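Karagiannis
September 2026

Thread on reading the seals of flexible snack packaging. I spent 6 years on vertical form-fill-seal lines and most of what gets called "bad packaging" online is one of a small set of faults you can name from the outside.

1/ Start with the construction. The common format is the pillow pack: one web of film, formed into a tube, a long seal down the back, a cross seal at each end. Three seals total. Almost every leak I ever logged was in one of them or where two of them meet.

2/ The back seal is either a fin (inside face to inside face, stands up, gets folded flat) or a lap (inside face to outside face, lies flat). A lap saves a strip of film per bag. It also needs a film that will seal on both sides, so the saving gets partly spent on the film.

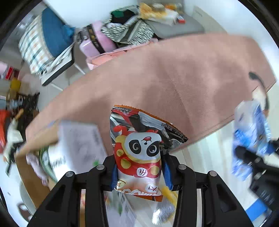 2 min read

3/ The serrated edge is a knife profile. The jaws close, seal the top of one bag and the bottom of the next, and a toothed blade cuts between them. Straight blades exist. Teeth are preferred on thin film for a cleaner cut, and each valley gives a tear somewhere to start.

4/ Crinkles on the body of a bag tell you very little. Film creases as soon as it is packed and handled. Crinkles inside the seal are a different matter. A pleat that runs through the seal is a channel, and it may be too small to see.

5/ Quick check for a pleat: run a thumbnail across the seal at a right angle to the crimp lines. A ridge that crosses the crimps is a fold. It can be sealed all the way through if dwell time was long enough. Assume it isn't.

6/ Where the fin crosses the end seal you go from two layers of film to four. Heat has to get through double the thickness in the same time. Set the jaw for the four-layer zone and you can scorch the rest. Set it for the rest and you get a pinhole at the crossing. Every line runs on a compromise here.

7/ At the Irnley plant we ran a dye test on 100 bags per shift. Dye solution inside the seal, wait, look for wicking. Cheap and slow, and it destroys the bag. Vacuum testing under water is faster but misses leaks that food crumbs have plugged.

8/ Crumbs are the other big cause. Product caught in the jaw area holds the film apart. The usual fix is timing: delay the jaw so the product clears, or add a stripper that pushes the film clean before it closes. Both cost you bags per minute. Managers hear only the second part.

9/ End seals that aren't parallel. If one end runs on a slant, look at film tracking first, then jaw alignment. A slanted seal can be perfectly tight. It does look wrong on a shelf, and it will go through a case packer badly. 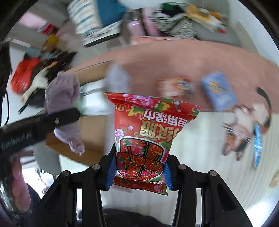 Flower-print pillow wrapper, crimped at both ends.

10/ Print registration. The film carries a small dark mark at each repeat, and a sensor reads it to place the cut. Lose the mark and the artwork walks up or down the bag until somebody notices. Patterned backgrounds hide drift much better than a solid band near the seal does. Designers love the solid band.

11/ "Open here" marks. Printing the word does nothing by itself. You need a notch, a laser score, or a film with a known tear direction. Oriented polypropylene resists starting a tear and then runs easily once started, often somewhere you did not want it. So a notch helps more than any amount of ink.

12/ Peel or tear? A peelable seal is designed to fail at a lower force than the film. A weld seal is not, and the bag gives first. If you pull the two faces apart and the bag splits down the front, that was a weld seal, or a peel seal run too hot. You can't tell which without a tensile tester. I have a used Grimport bench unit and it is fine - the grips slip on glossy film, so line them with fine sandpaper.

13/ Shiny inside does not mean foil. Most snack film is metallized, a very thin layer of aluminum deposited on plastic. Crumple test: foil holds the fold, metallized film springs back. This matters for recycling, where neither one is good news.

14/ Air in the bag. Some of it is nitrogen, to slow the fats going stale. Some of it is there as a cushion in the case. A bag that is flat at the store has lost pressure through a seal, or it was packed at low altitude and is being sold below that, or it was packed flat on purpose. Compare it with its neighbors before you complain.

15/ Reference I use: the Stukine film handbook, July printing. The earlier one has the seal temperature table for coex films shifted by a row. If yours lists 2 columns for dwell instead of 4, you have the old one.

Replies are open for line questions. I don't do shelf-life estimates from photos.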